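Chores desk: what a block-copying task says about putting the dishes away

Readers keep asking when a machine will unload the dishwasher or restock a parts bin without someone standing over it. The work at Predik, where Thanakorn Somboon runs the manipulation bench, gives a partial answer. His group has spent the season on a copying task: a small arrangement of colored cubes serves as the model, and the arm has to reproduce it elsewhere on the same table.
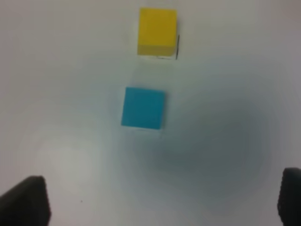
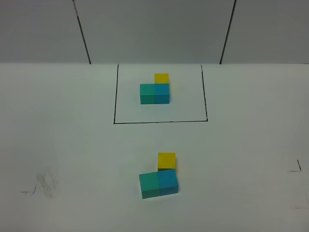

Cubes on the Predik bench: a close view between the gripper fingers, then the whole table with the marked area at the back.

The task sounds trivial and is a fair stand-in for a large share of household and shop-floor work. Setting a table is copying an arrangement. So is kitting, where a tray of parts has to match a reference tray before it goes down the line. In both cases the machine must work out which piece goes next to which, pick each one up without disturbing its neighbors, and set it down square.

Somboon's group logged 2390 attempts through October. An attempt counts as complete when the copy has the right colors in the right relative positions and no cube is left in the gripper. By that measure, 2347 were complete. The remaining 43 were mostly color order errors, along with a few dropped cubes.

The stricter measure is less flattering. When the group also required the faces of touching cubes to line up closely, 372 of the completed attempts failed. Typical faults are a row turned by a few degrees or a back cube sitting slightly off the one in front of it. For toys on a shelf this does not matter. For a carton that has to close, or a part that has to drop into a fixture, it does.

Two causes account for most of the alignment error. The first is the release. As the fingers open, one pad often lets go before the other, and the cube turns a little. The second is the view from the wrist, which is good for centering the gripper over a single cube and poor for judging the angle of a row. The fixed view has the opposite strengths. Combining the two helped, but the controller still tends to trust the wrist view in the last part of the descent.

Buppha Kaewmanee, who handles packing trials at Suwannarat, has read the same log and is cautious about it. Her lines deal with bags, lids and shrink film – items that change shape when held. "A cube has six flat faces and the gripper was built for flat faces," she says. "I would want 1000 runs with a half-full bag of rice before I moved a single person off a station." She rates fixed kitting of rigid parts as usable now, at low speed, with a check at the end of the line.

Homes are further off. A kitchen has no marked area for the finished work, and the model arrangement is usually in the owner's head. Domel, which is adapting the Predik controller for its own shelf-stocking cart, has limited its first release to boxed goods on flat shelves. The company plans no dish-handling version at present.

Predik's next round keeps the cubes and changes the release. The new routine opens the fingers in two steps, with a short pause at light contact, and adds a nudge against the neighboring cube when the fixed view shows a gap. Mirnarmont has agreed to repeat the same trials on a second arm with different finger pads. Scoring will use the strict measure from the start, and the looser one will be reported alongside it for comparison with the October log.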